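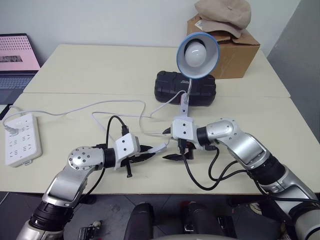
Chapter 4
Reading a Lease Before You Sign It

I signed my first lease standing up, in a hallway, with a borrowed pen and my coat still on. It was 15 pages long and I read one of them (the page with the rent on it, naturally). By March I was paying for a parking space I didn't use, for a car I didn't own, and I had agreed to all of it in my own handwriting.

So this chapter is a little personal for me! In Chapter 3 we worked out what you can afford each month. Now we get to the paper that holds you to it. A lease is a contract, and everything we said about contracts in Chapter 2 still applies: two sides, each promising something, each able to complain if the other one doesn't come through. What's different is that you have to live inside this one.

We'll follow one renter the whole way. Miyuki Hayashi has found a one-bedroom apartment in Mesgate, in a building run by a company called Walarmont Rentals. She likes the kitchen, she likes the bus line, and the manager has told her on the phone that cats are fine. The lease she gets by email that evening says "no animals of any kind." Which one counts? Keep your own answer in mind, because we come back to Miyuki's cat in Section 4.3, and most of my students change their minds at least once on the way there.

A word about vocabulary. Leases are full of old words, and I used to skip right over them. The "lessor" is the landlord and the "lessee" is you. The "premises" are the apartment. "Joint and several liability" sounds like a knee problem, but it means that if your roommate moves out in the middle of the night, the landlord can come to you for the whole rent. I'd learn that one before any of the others.

Terms to know
lessor, lessee
premises
term
security deposit
sublet
joint and several liability

Before you go on
Find a real lease. Your own is best, or ask a relative for an old one, or use the Walarmont lease in Appendix B. Read it once straight through with a pencil, and put a small mark next to every sentence you had to read twice. My last copy had 51 marks on it, and I teach this stuff.

4.1 Who is promising what

Start with the names at the top. Every adult who will live in the apartment should be listed there, spelled correctly, and so should the owner or the company acting for the owner.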